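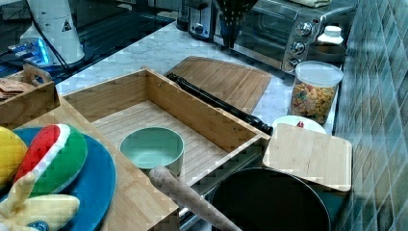
Chapter 2: The Kitchen Counter Project

You're going to love this chapter. In Chapter 1 you learned how an arm moves from one point to another, and by the end of it you could send a gripper to any spot on an empty table. Now we fill the table up! Kitchens are wonderful places to learn manipulation, and they are full of things that roll, stack, lean and hide behind each other.

The project comes from the student robotics club at Ovthorpe, where Nosipho Mokoena and Palesa Hendricks started it as a term assignment and then couldn't stop adding to it. Their class wanted a job that anyone could understand in one sentence: put the right thing in the box. Sounds easy, doesn't it? A person can do it while talking on the phone. For an arm with two fingers it took the club most of a school year, and they had a great time doing it.

What you will do

You will work in a team and write a program that picks one named object from a crowded counter and places it in an open box. A rolling pin, a round bowl, a flat board and a soft toy banana all count as objects, and each one asks for a different grasp. Think about the rolling pin for a moment. Grab it near the middle, with the fingers across its width, and it comes up level. Grab it near one end and the other end dips, swings and knocks into whatever is next to it (every team does this at least once, so clear the glassware first).

The bowl is a different puzzle. Its outside is too wide for most small grippers, so you go for the rim, one finger inside and one outside. The flat board is the hardest of all. Lying down, it gives the fingers almost nothing to hold, and you may want to slide it until an edge sticks out over something lower.

Words to know

Clutter: objects close enough together that moving one may move another.
Grasp point: the place on an object where the fingers close.
Approach direction: the path the gripper follows on its way in.
Trial: one full attempt, from the starting position to letting go.

Keep a log from the very first day. The Ovthorpe club logged 2,801 trials, and Khanyisile Buthelezi went back through them and marked 498 as worth a second look. Those became the best lessons in the whole project! You'll read several of them in Section 2.3, along with the team's notes on soft toys, which squash and tilt in ways a hard object never will.

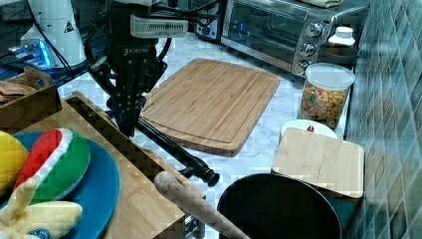 Why practice with so many objects on the counter at once?
Because the path to an object matters as much as the grasp. On a crowded counter, your program has to choose an approach direction that keeps the fingers and the arm clear of everything nearby, and it may need to move one thing before it can reach another.

Before you start

Read the safety page at the front of the book again, all of it, and find your stop button. Then choose one object and write down your first grasp point. Run 10 trials with that same point before you change anything.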